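家庭の古布回収、4月から品目を拡大　オルノラ市

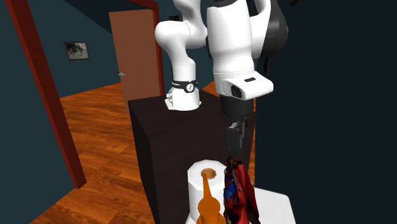 オルノラ市は4月から、家庭で不要になった古布の回収品目を広げる。これまで対象は衣類とタオルに限られていたが、新たにシーツ、カーテン、テーブルクロス、毛布を加える。破れや色あせがあるものも受け付ける。市が環境課の窓口と広報紙で明らかにした。

回収した布の選別は、市内の繊維再生会社ジストン（Giston）が引き続き担当する。再び着られる衣類は古着として販売し、それ以外は工業用の拭き取り布や、断熱材の原料となる綿状の繊維に加工する。市は選別にかかる費用の一部を負担し、売却益は回収かごの修繕と収集車の燃料費に充てる。

回収拠点は現在の68か所に7か所を加え、合わせて75か所となる。新しい拠点は、駅の北側にある図書館分館、トリステル地区の公民館、川沿いの集合住宅3棟などに置かれる。トリステル地区ではこれまで最寄りの拠点までバスで行く必要があり、住民から設置を求める声が出ていた。利用時間は午前8時から午後6時までで、図書館分館のみ開館時間に合わせる。

市によると、昨年度に集まった古布は688トンだった。このうち衣類として再利用されたのは3割弱で、残りの多くは裁断して使われた。一方で、可燃ごみの組成調査では依然としてシーツやカーテンが目立ち、品目の拡大が課題になっていた。

環境課のアダ・カルーソ課長は「汚れのない布であれば、古くても使い道がある。捨てる前に一度、拠点の一覧を見てほしい」と話している。

出し方も一部変わる。布は洗って乾かし、中身の見える袋に入れて口を結ぶ。カーテンの金具は外す。ボタンとファスナーは付けたままでよい。雨の日も屋内の拠点は利用できるが、屋外の拠点では袋を二重にするよう呼びかけている。布団、枕、じゅうたん、油や塗料の付いた作業着は引き続き対象外で、粗大ごみまたは可燃ごみとして出す。

大きな布を自分で運べない世帯には、戸別回収も始める。65歳以上のみの世帯と、障害者手帳を持つ人のいる世帯が対象で、利用は無料。申し込みは電話か窓口で受け付け、初年度は先着2,000世帯とする。回収日は申し込み後に郵送で知らせる。

ジストンで選別部門を受け持つチャバ・コズマ氏は、持ち込まれる布の状態にばらつきがあると指摘する。「湿ったまま袋に入れると、ほかの布にもかびが移る。一袋のために周りの袋まで廃棄になることがある」。同社は今後、シーツ類を衣類とは別の棚で保管し、素材ごとに仕分ける予定だという。綿の割合が高いものは、拭き取り布としての需要が大きい。

また、市は布のリフォームを手がける商店とも連携する。旧市街の仕立店「Lò」では、回収品のカーテン地を使った買い物袋づくりの講座を開く。材料費は無料で、裁ちばさみは店で借りられる。受講の申し込みは同店で受け付ける。

拠点の一覧と出し方をまとめたちらしは、市役所1階の総合案内、各公民館、図書館で配布している。問い合わせは環境課資源係まで。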